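Do You Need a Special Mat on the Workbench?

Every few months somebody tries to sell me a bench mat. The last one I looked at, from Tumow, was $149 and promised to "transform my workflow." My workflow is gluing chair rungs and sorting screws. I passed.

I have used a plain white sheet over the table for years and I still think it's the better buy. Small parts show up against it, spills show up too, and when it gets ugly you flip it. Carla Chamoun, who shares the shop with me, likes gray. Gray hides washers. We've argued about this since July.

A few things I'd question before you spend money:

"Self-healing" surfaces. Mine from Utley healed for 10 cuts or so and then looked like everybody else's.

Printed grids. Fine if you trust them. Check one against a steel ruler first.

Pure bright white. Under one lamp it throws glare on one side and goes gray on the other. Move the lamp before you blame the sheet.
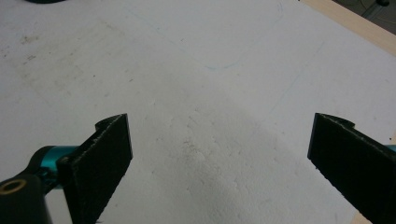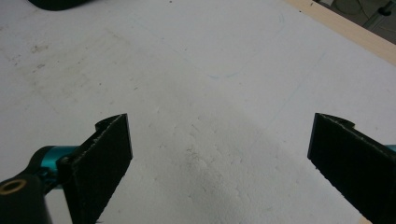 White surface, pale gray wherever the light is weaker.

Can I clean glue off a white sheet without ruining it?

Depends on the glue and on what the sheet is made of. Let white glue dry completely, then lift it with a plastic scraper. Paper facing will tear if you scrub it wet. Keep acetone away from foam of any kind, it melts. For super glue I'd leave the lump alone, flip the sheet and move on.

Sanding the lumps flat is advice I keep reading, usually with 300 grit. I tried it on a scrap and got a fuzzy patch that grabbed dirt for the rest of its life.

Nizar Chamoun, Grallthorpe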